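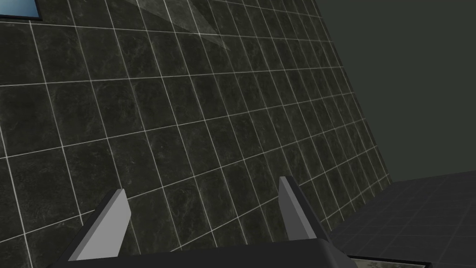 2. Kitchens, flour and how I made the batter

I did all the cooking for this study in two home kitchens, mine in Burlow and Issa Harb's in Abu Hammour. I know a test lab would have been tidier. But the question I started with was a home cook's question (does a long rest make chickpea flatbread less bitter, or do we just like telling people we started the night before?), and I wanted the answer to hold up on a regular stove with a regular pan and somebody wandering through looking for a snack.

We made 32 batches between us. Each batch was one bowl of batter, split after resting into a pan for the oven and a smaller amount for the skillet. Issa and I used the same recipe: chickpea flour, water, olive oil and salt, with the water weighed because my measuring cup and his don't agree with each other and never will. No herbs, no onions, no black pepper. I love all of those, and leaving them out in January, when a plain flatbread is a pretty gloomy lunch, was the hardest part of the whole project!

The flour came from Prandden, all from one milling, and we used up 1730 grams of it in the main batches. I'd bought extra for the practice rounds and I'm glad I did, because my first few flatbreads stuck so badly that I ended up eating them with a spoon. Those aren't in the results. Issa's share of the flour traveled in sealed bags and sat in his pantry for a few days before he opened it. Mine lived in the freezer, which I only thought to tell him about after we'd both started. I come back to that in the discussion.

We compared a short rest of 90 minutes on the counter with an overnight rest in the fridge. I had planned a third group left overnight on the counter, but the two kitchens run at such different temperatures that I couldn't see how to compare them fairly, so I dropped it. The foam got skimmed off every bowl just before baking. Some cooks stir it back in and some swear the foam is where the bitterness sits - I have no data on that and would love for someone else to go find out.

Kitchen surroundings get very little attention in the home cooking papers I read, so I kept notes on ours. I wrote down where the bowl rested, whether it was near the stove, and what the nearest wall was made of. Square tile of the general sort rendered in Figure 2, dark and marbled with white grout lines, went into my notes simply as "tile," and paint went in as "paint." I didn't measure wall temperature and I don't make any claims about it. If I did this again I'd put a cheap thermometer next to every bowl and skip the wall notes completely.

Tasting was handled by Visitación Nieto, who cut the flatbreads, put them on plain plates and gave each one a letter so that I couldn't tell which was which. I was one of the tasters in Burlow, and I know that's a weakness. Visitación also made me leave the room while she plated, and she was right to, because an overnight batter browns a bit differently in the skillet and I'd have guessed every time. We ate everything warm. Cold chickpea flatbread tastes flat to me whatever you do to it, and I didn't trust myself to score it kindly.

Each taster scored bitterness, bean flavor and how creamy the middle was. I borrowed the wording on the score sheet from a Drarivum handout for home bakers, then swapped out "astringent" after one taster asked me what it meant and another one asked me the next day. We used "makes my mouth feel dry" and the questions stopped.

One batch in Abu Hammour had to be thrown out and made again because the oven shut off partway through. The repeat followed the same steps with a fresh bowl of batter, mixed on a Wednesday evening and rested overnight, and it's the repeat that counts toward the total. Issa ate the half-baked one anyway and says it was fine with hot sauce.

Figure 2. Rendered view of dark square wall tile with white grout.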